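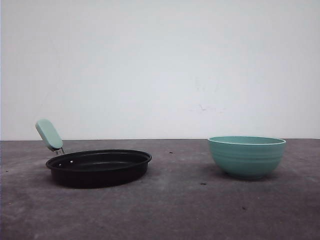 Black nonstick frying pan with mint-green handle, and ceramic mixing bowl.

Care and use: frequently asked questions

Does the pan need seasoning before first use?
No. Wash it in warm soapy water, dry it, and wipe the inside with a few drops of oil.

What heat setting should I use?
Low to medium. On a hob marked 1 to 9, stay at 5 or below once the pan is warm. Do not heat it empty for more than 2 minutes.

Can I use metal utensils?
No. Use wood, silicone or nylon. Scratches to the coating are not covered by the Gindska guarantee.

Food collects round the rivets. How do I clean them?
Soak for 20 minutes, then use a soft brush. Scouring pads will mark the coating.

Can the pan go in the oven?
No. The handle is not rated for oven use.

Is the bowl suitable for the microwave?
Yes, for reheating. Let it return to room temperature before adding cold liquid.

Is 500 g of flour too much for the bowl?
No. That amount can be mixed and left to rise in it. Larger batches should be divided.

Will the pan handle and bowl match exactly?
Not always. Glaze varies between firings, and we cannot select pieces by shade.

Who do I contact about a damaged item?
Write to Lwazi Baloyi at the Cernville shop, enclosing your order number.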